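Jillstead Kitchen Diary
Posts
April 2021

ok so I said I'd do a thread on the dishwasher situation and a few of you held me to it, so get comfortable

background for new people: small place, top floor, Jillstead. White counter, white cabinets, double sink, and a dishwasher that I have been in a low-level argument with since the day I got the keys

1/ the argument is about plates. My dinner plates are big. They came from Hoarau, I love them, I'm never giving them up, and they are just slightly too tall for where I want to put them. If you load them at the back the spray arm goes tick tick tick tick for the whole cycle

2/ for a long time my answer was to run it anyway and turn the radio up. Do not do this! The top edge of one plate got a chip and I was sad for a week

3/ so last weekend I pulled the bottom rack all the way out and tried every direction. Facing left, facing right, every other slot, big ones in the middle. I had a pad of paper. I was very serious about it

4/ what works in MY machine (yours will be different, please don't yell at me): big plates toward the front, eaten-off side facing the middle, cups at the end out of the way. No ticking. I stood there and listened for it

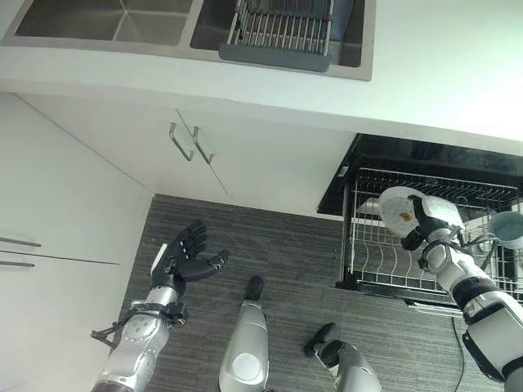
5/ next thing, and this is where I lose half of you. I don't pre-rinse anymore. I scrape. Fork, trash can, done. I grew up in a house where you basically washed the dishes before you washed the dishes, and it took me a really long time to let go of that

6/ exceptions: oatmeal, egg, anything with melted cheese. Those get a soak in the left side of the sink while I do something else. Oatmeal is cement and I won't hear otherwise

7/ a tomato sauce smear or a bit of curry can go straight in. I've been doing it all month and the only thing that ever came out dirty was a bowl I'd put in upside down on top of another bowl, so that one's on me

8/ somebody asked what I use the wire rack in the sink for if I have a dishwasher. Everything that can't go in! Good knives, the wooden spoons, the little pan my aunt gave me. It sits over the right side and drips straight down the drain, so I don't have a soggy mat on the counter. Best thing I own. It was on clearance, I don't think they make this one now, sorry

9/ also it means I get the whole stretch of counter from the sink over to the dishwasher as a landing spot. Unload onto the counter first, THEN put away. I used to walk each plate to the cupboard one at a time like I was delivering the mail

10/ unloading order, since I'm already being this person: bottom rack first. If you start with the top, the water sitting in the bottoms of the mugs tips onto your dry plates and now you need a towel. I learned this at age 31, which is embarrassing

11/ and flip every plate over before it goes on the stack. The ring on the underside holds a little puddle and you don't notice until you pick up the stack and it runs down your sleeve
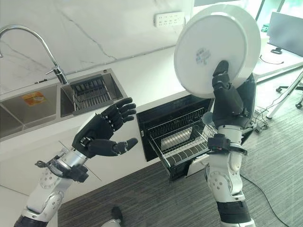
Shufen Jiang replied that she leaves the door open a crack for the whole night and never has the puddle problem, and wanted to know why I'm standing there flipping plates like pancakes.

12/ ok Shufen, fair, I tried it. It does help! But my kitchen is narrow and an open dishwasher door in the dark is a shin injury waiting for me on the way to get a glass of water. I now do the crack until bedtime and flip whatever's left in the morning

13/ quick money corner because it always comes up. I had someone quote me for a new machine with a taller bottom section. $261 just for hauling the old one off and putting the new one in, before you've bought anything. Turning my plates around was free

14/ the one thing I did buy was a set of replacement wheels for the rack from a parts shop in Zuromdale. Took 3 tries to snap the first one on and then the rest went fine. The rack rolls now instead of screeching. My neighbor downstairs has noticed, she told me so on the stairs
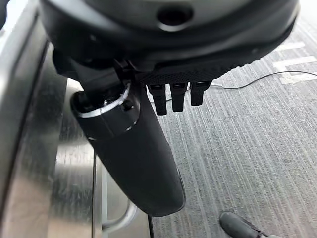
15/ last topic is fingerprints, and then I'll let you go. White cabinets I can live with, you wipe around the handles once a week and it's fine. Brushed stainless is a whole other thing. Mine goes up like a wall right where you'd put your hand, and it remembers every single touch. Damp microfiber, go with the grain, dry cloth straight after. Skip the spray, I went through a whole can and all I got was streaks that smelled like lemon

16/ someone in the replies swears by a drop of olive oil on a cloth. I haven't tried it. If you have, tell me if it gets sticky, I'm scared to find out on my own

17/ next thread is probably the drawer under the counter. It has 198 twist ties in it, I counted while I was on hold with the phone company. Send help, or send twist tie ideas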